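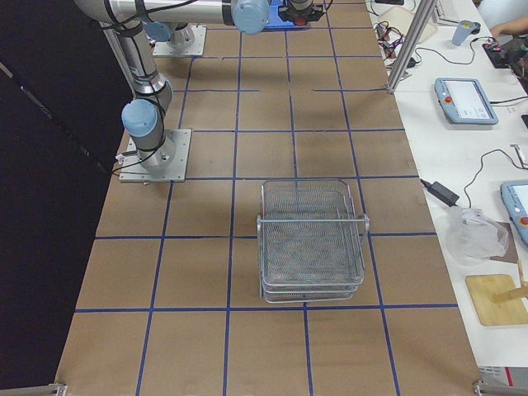
*Page last changed: February 22, 2026*

## 5. Getting your work table ready for pattern cutting

Okay, you've got your Mesia pattern set out of its tube, you've washed your fabric (please say you've washed your fabric) and now you need somewhere flat to cut. I like a big table covered in brown kraft paper with a grid of blue tape on it. It's cheap, it's easy to replace, and it saves you a lot of crawling around on the floor!

**What you'll need**

- Kraft paper, enough to cover the whole top
- Blue tape
- A long metal ruler and a corner square
- Pattern weights (I use the Prullov ones, but clean stones from the yard work too)

**Steps**

1. Wipe the table down and let it dry. Crumbs under the paper will drive you nuts later.
2. Roll the paper out with the curl facing down. Leave it overnight if you have the patience, which I never do.
3. Pull it snug and tape the edges to the underside of the table.
4. Mark your spacing along both long sides, starting from the same end each time. I go with 6 inches. Bianca Grecu, who tested this guide for me, likes hers wider for coats.
5. Run the lengthwise strips first, then the crosswise ones. Press each one down with your thumb as you go.
6. Check a few corners with the square. If one is way off, peel that strip up slowly and lay it again.

> **Note:** The tape is there to help you line up the grainline by eye. It isn't for measuring! When the pattern piece says 56 inches, get the ruler out.

> **Caution:** Don't use a rotary cutter straight on the paper. You'll go right through it and into your table. Slide a mat underneath the fabric first, or stick with shears.

> **Caution:** Never iron on the tape. The glue goes gummy and then it's on your iron, and then it's on your nice white cotton.

### 5.1 Laying out the first piece

1. Fold your fabric with the selvages together and set the fold along one lengthwise strip.
2. Smooth from the fold outward with flat hands. No tugging.
3. Put down the back bodice first (sheet 1217 in the Mesia set) and match its arrow to the nearest strip.
4. Weigh down the corners, then the middle.

If you're using the Dumitrescu linen, give it a few minutes to relax before you cut. Zamfira Bucur taught me that one after I cut two left sleeves that didn't match each other, never mind the right one.

Swap out the paper when it starts to tear at the edges. Mine usually gets changed in November, before the holiday sewing starts.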